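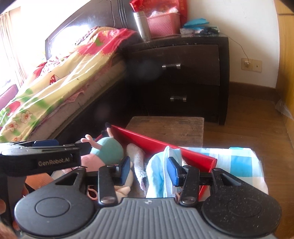 Work with us > Workshop > Gripper upkeep technician

Sovitbridge needs one more person to look after hand-held grippers. We have run this advert before and the wording was too cheerful, so this is the plainer version.

The job is cleaning, checking and resetting. Dust settles on the housings and finds its way to the finger pivots. Pads wear, usually one side first. You will strip each tool, clean it, refit the pads so they meet squarely, and write down what you did. The manual says a reset takes 10 minutes. We have yet to see that.

You would share a bench with Ekow Darko and Siu-fong Yen and report to King-fai Tsai. The log has 553 entries, of which 127 say only "fixed". Please don't add to them.

We are wary of the word "self-calibrating" and would like you to be too. If a supplier's claim doesn't hold up on the bench, say so in writing.

You need steady hands, patience with small screws and a readable style. A certificate is fine but won't get you an interview. Tell us about something you repaired that broke again, and what you did the second time.

Tools do go out to people's homes, so expect some lifting and some stairs. Starts in September. Send one page to Vasilică Sima at the Gresa workshop.

Contact Sovitbridge | Copyright Sovitbridge | Back to top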